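# Detdale Robotics Club — Fall Term Gallery

*Posted December 28, 2024*

Well, we promised the families a gallery before the holidays and we have very nearly kept that promise! The club wrapped up its fall term with the usual mix of tidy work, untidy benches and a great deal of cocoa, and a lot of you have asked what the students get up to between drop-off and pickup. So this page is for you, and for the grandparents, and for anyone at school who has walked past our door and wondered about the humming.

If you're new here, the short version is that the Detdale club runs an after-school program for students in grades seven through twelve. The younger ones start with small wheeled robots and simple sensors, and the older ones work on what we call the Kurup Project, where the task is to teach an arm to pick parts out of a bin and set them down in the right place. That sounds like something a toddler can do before breakfast, and it is, and it has kept a roomful of very bright teenagers busy since July.

There is only one photo on this page for now, because the rest are still being sorted and we are waiting on a handful of permission forms (they can go in the box by the front office, and thank you in advance). The notes under each heading will stay put, and pictures will be added to them as the forms come in.

## Getting started

The first weeks of the term went to safety and to drawing. Everybody learns where the stop button is before they learn anything else, and everybody has to show it to a classmate without looking it up. Then out come the pencils. We ask each group to draw the path they want the arm to take, from above and from the side, and it's a lovely thing to watch a student who has never liked geometry suddenly need it very badly.

The groups named their programs this year, which we didn't ask for but wouldn't dream of stopping. Erkeck was the first to run from beginning to end. Koveo came along a little later and is the one most of the students are working in now, with pieces of Erkeck tucked inside it that we really ought to clean up in the new year.

## Parts day

We had a budget of $600 for the term and spent $400 of it, mostly on stock, connectors and replacement bits for the wheeled robots — the little ones are hard on their gearboxes. The remaining money rolls into spring, and the students have already written a wish list that would use it up several times over.

Parts day is when the bars get sorted and handed out to the groups. Red and green was a student decision. There was a spirited discussion about whether blue would be easier to tell apart from the background, and the red and green side won on the second vote, partly on the strength of a very good poster.

## Long afternoons at the keyboard

Much of the work doesn't photograph terribly well, I'm afraid. It looks like young people staring at a screen, then at the table, then back at the screen with their eyebrows up. One group had a stubborn problem with the arm coming in at the wrong angle whenever a part was lying close to a wall, and they chased it through two full meetings before they spotted that a pair of numbers had been entered in the wrong order. The cheer could be heard in the library, and we have apologized to the library.

We also started keeping a proper log this term. Every attempt gets a line, good or bad, along with a note on how the parts were lying when it began. The students grumbled about it for a while, but the log passed 3000 lines the week before break, and now they're quite protective of it and correct each other's spelling.

## Bin picking

Of all the exercises, this is the one the older students ask for by name. The parts can be lying at any angle, sometimes side by side, sometimes right up against a wall, and the program has to make sense of all of it. You'd be surprised how attached a person can get to one awkward bar in a corner!
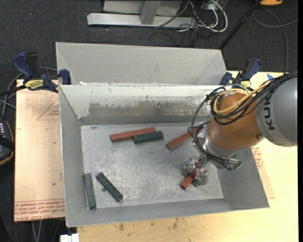

*The KUKA arm with a red bar between its gripper fingers, and more red and green ones lying in the bin.*

The students have strong opinions about which bar should go first when two are lying close together. One school of thought says take the easy one out in the open and hope it makes the rest simpler. The other says do the hard one while you're still fresh, which I suspect has more to do with homework habits than with robots. Both approaches are in the log, and comparing them will make a nice first project for January.

## Show and tell

The last meeting before break was open to families, and thank you so much to everyone who squeezed in. The wheeled robots ran their course, the eighth graders explained their sensors with real patience (including to the same uncle more than once), and the Kurup groups took turns presenting their drawings and answering questions. Pictures from that evening will go up here as soon as we can share them.

## Coming up in spring

We start again the second week of January, same room, same time. Returning students should bring their notebooks, and closed-toe shoes are still required on bench days, even if the weather is nice. New students are welcome at either level, and no experience is needed for the wheeled robot group. The older group asks for one term with us first, or a chat with the advisor if your student has done something similar elsewhere.

We're also looking for a used label printer in working order, if anybody has one sitting in a closet. The drawer of connectors is getting past what masking tape can manage.

— The club advisor, Detdale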